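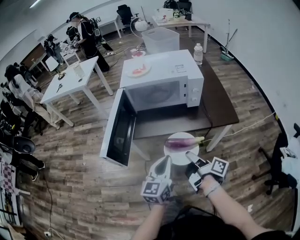 # 微波炉做茄子:常见问题

这一页是从 Jullham 小厨房课的留言本里慢慢攒出来的。留言本就挂在教室门后,下课的时候谁想到什么就往上写一句,有的字很工整,有的是一边擦手一边写的,纸上还有油印子。整理的时候一共抄出来 27 条,意思差不多的并到一起,就成了下面这些。如果您是刚报名十一月那一期的新朋友,欢迎欢迎,先看这一页,来上课的时候心里就有底了。

回答主要由教这门课的 Laimutė Siliņa 口述,我负责记下来,也忍不住添了几句自己的话。她说话比我简洁得多,所以哪里啰嗦了,多半是我的缘故。

## 关于茄子

### 用长茄子还是圆茄子?

都可以,不过我们课上一直用长的紫茄子。长茄子粗细比较匀,躺在盘子里也稳当,熟得差不多齐。圆茄子肚子大,外面已经塌下去了,中间那一块常常还是白白硬硬的,咬起来像海绵。家里只有圆茄子的话,请竖着切成两半,切面朝下扣在盘子里再进微波炉,别整个放。

挑的时候看皮,皮要亮,捏上去有点弹性,蒂是绿的、不发干。有位学员问紫得发黑的是不是更老,那倒不一定,品种不同颜色就不同,还是用手捏一捏更可靠。捏下去一个坑半天不回来的,就留给别人吧。

### 多大的茄子算“一根”?

这个问题问的人真不少,也怪我们讲义上只写了“茄子一根”,写的时候觉得再明白不过了,等大家各自从菜市场带茄子来,才发现有人的一根顶别人的两根。后来 Laimutė 把她课上示范的那根放到厨房秤上称了一下,273 克,从那以后我们讲义里的时间就都按这个分量写。您的茄子比这个小,就早一点停下来看看;比这个大,就多给一点时间,一次加一小会儿。不用专门去买秤,心里有个数就行了。

### 蒂要不要切掉?

进炉之前不切。带着蒂,茄子是一个整个儿的,取出来的时候也有个地方可以用夹子夹住,等凉一些再把蒂切下来,或者干脆顺着蒂往下撕,茄子自己就一条一条分开了。蒂上有时候有小刺,洗的时候当心手指,我被扎过好几回,每回都忘。

如果家里有小孩子帮忙,洗茄子这一步可以请他们只洗光滑的那一头。

### 要不要削皮?

不用削。皮兜着里面的肉,做好以后拿勺子一刮,肉就下来了,想吃皮的人连皮切段也很好。我自己是爱吃皮的,Laimutė 不爱吃,所以我们俩一起做茄子从来不浪费。

### 为什么一定要扎眼?可以偷懒不扎吗?

不可以,这一条请一定照做。整根的茄子外面那层皮很密,里面的水汽热起来没有出路,会在炉子里“嘭”地一声裂开。这种事在课上发生过一次,声音比您想象的大,擦炉子擦了很久,茄子倒是还能吃。

用叉子扎,四面都扎到,叉齿要穿过皮,扎进肉里。扎完了转一圈再看一看,有没有哪一面漏掉。牙签也行,就是费工夫一些。

## 关于盘子和微波炉

### 用什么盘子?

普通的白瓷盘最省心,没有金边银边、没有金属花纹的那种。大小以能放在转盘上顺顺当当转起来为准,茄子蒂伸出盘边一点没关系,只要不碰到炉壁就好。放进去以后您可以先让它空转一圈的工夫,眼睛盯着看,听见“咔咔”蹭东西的声音就停下来,把茄子斜着摆一摆。

塑料盘子我们不太建议。就算底下写着可以进微波炉,茄子出的汁很烫,软塌塌的盘子端起来心里不踏实。

### 可以把茄子直接放在玻璃转盘上吗?

能熟是能熟,但是茄子会出水,水流得满转盘都是,凉了以后黏在上面,洗起来要多费一道手。垫一个小盘子吧,端进端出也方便得多。 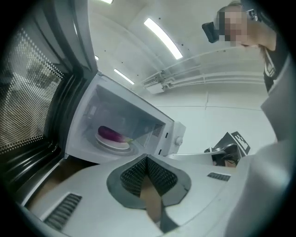 *小白盘托着整根茄子,放在玻璃转盘上,炉门开着。*

### 要不要盖盖子或者保鲜膜?

整根带皮的不用盖。切开了的要盖,盖得松松的,留一道缝让热气出来。我们课上用的是另一只盘子反扣过来,比保鲜膜省事,也不用扔东西。取下来的时候让开口朝外,不要对着自己的脸。热气冲到手腕上是很疼的,请戴手套或者垫一块厚一点的干抹布,湿抹布传热很快,千万别用。

### 我家的微波炉是旋钮的,没有数字,怎么定时间?

旋钮的炉子其实很好用,我个人比按键的还喜欢些。通常一个旋钮管火力,一个管时间,哪个是哪个,请看旁边印的小字或者翻一翻说明书,各家不一样,我这里就不乱说了。火力调到最大。时间旋钮有个老脾气,拧很短的时间容易不准,可以先拧过头,再往回拧到您要的那个刻度。厨房里如果有计时器,或者手机就在手边,再另外定一个,两边对着看就更放心。

还有朋友问,中途打开门会不会坏。正常打开就停了,看完关上,接着用就是。做茄子本来就要中途打开翻面的,所以您尽管开。

### 到底要多长时间?

好,说到正题了,留言本上这一问旁边被人画了好几个圈。按前面说的那根 273 克的茄子,火力最大,我们是这样做的:

1. 茄子洗净擦干,四面扎眼,放在盘子里,进炉。
2. 转 3 分钟。
3. 打开门,用夹子把茄子翻一个身,再转 3 分钟。
4. 不要急着端,关着门在里面焖 2 分钟。
5. 拿夹子捏一下最粗的地方,整个儿软下去就好了。还有硬心的话,接着再转一小会儿,再捏。

这是我们教室那台炉子的时间。您家的炉子劲儿大劲儿小,只有您自己知道,头一回做请守在旁边,第二回就熟门熟路了。建议把自己家的时间用铅笔写在讲义边上,我的那一本已经改过好几次,橡皮都擦毛了。

### 炉子里有茄子味怎么办?

开着门散一散,大多数时候就够了。要是有汁水溅在里面,趁还有点温热,用拧干的软布擦一遍内壁,转盘取出来单独洗,晾干再放回去。炉壁上那一小块通风的格子,表面轻轻擦过去就好,不要用湿淋淋的布去堵它。

味道实在重的话,小碗里放水和两片柠檬,加热到冒热气,关着门等一会儿再擦。记得碗要用宽口的,端的时候慢一点。

### 微波炉边上能放东西吗?

能少放就少放。很多人家里地方小,微波炉顶上顺手就成了搁盘子的地方,备好的菜、吃剩的水果都往上放,我自己家也是这样,没有资格说别人。要紧的是别挡住出风的地方,各家炉子出风口的位置不同,请以说明书为准。门前面要留够宽,门能整个打开,您端着热盘子出来的时候才不会别着胳膊。

桌子也看一看,四条腿要稳。水瓶最好拧紧盖子,往里面放一放。

## 关于调味和吃法

### 茄子出来以后怎么撕?

等到手能碰了再撕。心急的话用两把叉子,一把按住,一把顺着往下拉。撕下来的条子铺在盘子里,底下会有一层水,倒不倒看您自己:喜欢清爽的倒掉,喜欢拌面吃的就留着,那层水里有茄子的鲜味,倒了怪可惜的。

### 课上那个拌汁的方子能再写一遍吗?

当然可以,每一期都有人问,这里写得清清楚楚的,省得大家拍黑板:

- 生抽,两勺
- 香醋,一勺
- 蒜,压成泥,多少随您
- 糖,一小撮
- 香油,最后滴几滴

先把蒜泥和糖用生抽化开,再加醋,浇在茄子上拌匀,香油最后放。爱吃辣的加辣油或者切一点小米辣。Laimutė 有时候换一个做法,不放生抽,用盐、柠檬汁和橄榄油,再撒一把切碎的香菜或者莳萝,配面包吃。头一回听她说的时候我有点不相信,吃过以后就老老实实记在本子上了。

### 可以跟番茄一起做吗?

可以,而且很合得来。不过请分开做,番茄出水多,跟茄子放一只盘子里,茄子就泡着了。番茄切片,用一点盐腌着,茄子好了以后铺在上面,茄子的余热就够把番茄温一温。想要更热乎的,拌好以后整盘再进炉子转一小会儿,盖上盖。

### 茄子肉发黑是坏了吗?

切开以后颜色变深是常有的事,放一会儿都会这样,味道不受影响。拌汁里的醋能让它慢一点变色。要是还没有做就闻到酸味,或者里面有一块一块发软发褐、出黏水的,就不要吃了。

### 茄子里面的籽很多、有点苦,还能救吗?

籽多多半是茄子长老了。做熟以后先尝一尝,轻微的苦味,糖多放一小撮,蒜也多放一点,就压下去了。籽实在太多,把中间那一条用勺子刮掉,剩下的照常拌。

### 做好了能放多久?

放凉了盖好进冰箱,第二天吃完。拌过汁的会越放越咸,如果知道今天吃不完,就留一半不拌,吃之前再浇汁。凉着吃很好,夏天我家常常是上午做好,中午从冰箱里拿出来配粥。不建议冷冻,化开以后水水的,口感就没有了。

## 关于上课

### 需要自己带什么?

围裙、一只带盖的小饭盒,还有一块擦手布。茄子和调料我们准备。有朋友想带自己家种的茄子来,非常欢迎,去年有人带了细细弯弯的一种,大家都稀罕得很,最后每人分到一小口。

### 不会做饭的人跟得上吗?

跟得上的。这门课从头到尾不开明火,刀也只用到一点点。我们有学员之前连鸡蛋都没有煮过,现在隔一阵子就在留言本上写他又拌了什么,写得比我还长。

### 家住 Anthorpe 那边,有没有近一点的班?

目前 Anthorpe 还没有开课,只有 Jullham 这一处。从 Anthorpe 过来的朋友一般选下午的课,下课以后赶车也来得及。如果那边想学的人多了,我们再商量借场地的事。

### 讲义丢了怎么补?

来上课的时候跟我说一声,我这里留着底。上一期的讲义有一处印错,把“先扎眼,再进炉”印成了两行颠倒的顺序,手里还是旧版的朋友请用笔改过来,或者拿来换新的。

### 还有别的问题,写在哪里?

还是写在门后的留言本上最好,也请把您家茄子的大小和炉子转了多久一并写下来,我们回答起来就方便多了。笔用绳子拴在本子旁边,写不出水的话,窗台的杯子里还有几支。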